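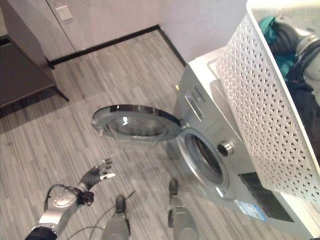 Last updated: 5 March 2019

Most of the talk I hear about teaching robots to do housework is about how many examples you have. I have collected them for a living at Koller for two years, and I think the count is the least useful thing we write down.

Take loading a washer. One example is a single run of the job from start to finish, with the arm positions and the camera view saved together. Last September our group recorded 241 of them for a project we called Skivden. The target was 200, so everyone was pleased. Then Essam Benjelloun went through the whole set and sorted it by how each run began. In 117 of them the door was already wide open, the basket was on top of the machine, and the robot stood in nearly the same place. The operators had found a setup they liked and kept going back to it. I was one of those operators, and I did it too.

A system trained on that set learns to load a washer whose door is open. Give it a door that is half closed and it has very little to go on.

The other thing we got wrong was throwing away the messy runs. If a sleeve hung over the rubber seal and the operator had to go back for it, the run was marked bad and left out. We dropped 36 that way. I would now keep almost all of them. Going back for the sleeve is part of doing laundry. A person does it without thinking, and a robot that has only seen clean runs has never been shown how.

Wai-kit Lui, who schedules our sessions, disagrees with me on this. His view is that operators get sloppy if they know mistakes are kept, and that the people paying for the data want to see a high number. He is right about the second part. Our contract with Galtska paid by the run, and a contract like that gets you the same run over and over.

I would write it differently. Pay by the hour. Change the starting setup before every run, and have someone other than the operator choose it. Move the basket to the floor, shut the door, mix towels in with the shirts. Label the mistakes and leave them in. The total will be smaller and the sessions will be slower, and some afternoons the operator will be annoyed. I would still take the smaller set.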